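Renen Garment Care Records: Data Card

Last updated: 2018-05-12

Summary

The Renen Garment Care Records describe how households store, wash, repair and discard outerwear. The collection was prepared by the Flandonard Textile Archive for use in teaching and in small-scale research on clothing lifetimes. It holds 1000 garment records contributed by 300 households. Each record covers one garment and is linked to a household by a number that carries no personal meaning.

The collection is intended for readers who wish to compare care habits across garment types. It is not a representative sample of any town or region, and it should not be used to estimate national figures.

Contents

garments.csv — one row per garment, with type, fill, outer fabric, color, closure and stated age in years.
care.csv — one row per reported wash, airing or repair, linked to a garment by garment_id.
storage.csv — one row per garment per season, recording where and how the item was kept when out of use.
codes.txt — the list of permitted values for every coded field.
changes.txt — corrections made after the first release.

All tables are comma-separated and encoded in UTF-8. Missing values are left blank. A zero always means that the household reported zero.

How the records were made

Households completed a written form in September, when most were bringing out their winter clothing. A second, shorter form followed at the end of the heating season and asked only about washing, repair and storage. Forms were entered twice by different staff members, and disagreements were settled against the paper copy. Where the paper copy could not be read, the field was left blank.

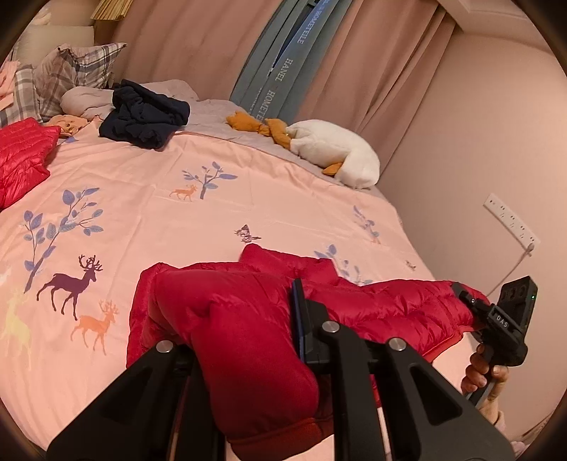
The storage table distinguishes between garments that were hung, folded, rolled, packed under pressure or left loose. These terms caused more difficulty than any others on the form. Many households regarded "folded" and "left loose" as the same answer, and the first version of the form gave them little help. The revised guidance states that a garment is loose when it has been put down without any deliberate arrangement, as with a red quilted jacket lying bunched on a bed, and folded only when at least one crease was made on purpose. Records collected under the first version carry the value 1 in the field form_version and should be compared with later records only with care.

Coding of padded garments

Padded jackets and coats make up roughly 500 of the garment records and are coded in greater detail than other types. The field channel_direction records whether the stitching runs across the body, along it, or in a diamond pattern. The field channel_width is a judgment of narrow, medium or wide. Where the width differs between parts of the same garment, the value is taken from the chest.

Fill is coded as down, feather, synthetic, mixed or unknown, and is always taken from the care label. If the label had been removed or had faded, the value is unknown, even where the household offered an opinion. That opinion is kept separately in fill_reported.
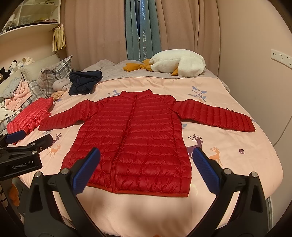

Measurements are given in centimeters and were supplied by the households. Body length is taken from the base of the collar to the lower hem, with the garment laid flat and the front closure fastened. Sleeve length is taken from the shoulder seam to the end of the cuff. No correction has been applied for wrinkling, and padded garments may therefore appear slightly shorter than their pattern size.

Known limitations

Garment age is stated from memory and tends to gather at round values. Secondhand items present a particular problem, as the age given may be the period of ownership. The field acquired separates new from secondhand items but was left blank by many households.

Washing is probably underreported. The Pandey form, on which the care questions were based, asks for each wash individually, and several households wrote "as needed" in its place. These answers are retained in the notes field.

Related collections

The Kollar Footwear Records follow the same structure and share the household numbers, so that the two sets may be joined. Users should note that Kollar codes repair by cost, while the present collection codes it by the part repaired.

Terms of use

The tables may be copied and adapted for noncommercial purposes, provided that the Flandonard Textile Archive is credited. Corrections should be sent with the garment_id and the name of the field concerned.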